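How to mark out a junior soccer pitch on a bare oval

Our club lines its own fields at Hutsuliak Reserve, and these are the steps we hand to each new ground crew in February. They suit a small-sided pitch for the under-nines, but the method is the same at any size.

What you need

A long tape, four corner pegs, a ball of builder's string, a mallet, a line marker and enough paint for two coats. Check your league's sheet for the pitch dimensions before you start, as they change between age groups.

Setting the corners

Pick the touchline nearest the clubrooms and peg one end of it. Run the string along its full length, pull it tight and peg the other end. This is your base line, and everything else is measured from it.

To get a square corner, measure 300 cm along the base line from the first peg and mark the spot. From the peg, measure 4 m out towards the middle of the field. Swing that second tape until the distance between the two marks is exactly 5 m. Peg it, then extend the line to the full width.

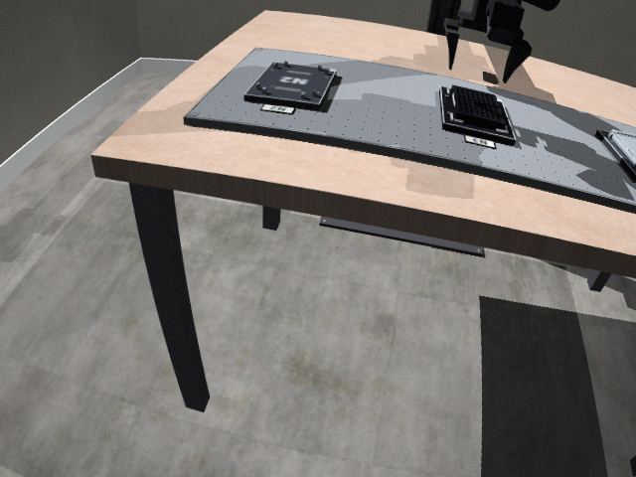

Goals go in before any paint does. Stand them on the goal line, centre them with the tape and anchor the back bar as the maker's instructions say. If you keep a practice board in the shed for the kids to kick at, a perforated one like the long grey board on the table is handy for hanging pegs and string between games. Leave it well behind the goal line on match days.

Painting

Walk the string lines slowly and keep your eyes on a point ahead — looking down at the wheel makes you wander. Do the outside lines first, then halfway, then the boxes. Let the first coat dry before you lift the string.

Measure both diagonals when you finish. If they don't match, a corner is out, and it's easier to fix at the first coat than the second.

Questions about paint orders go to Ruby-Lee Halliday at the canteen window.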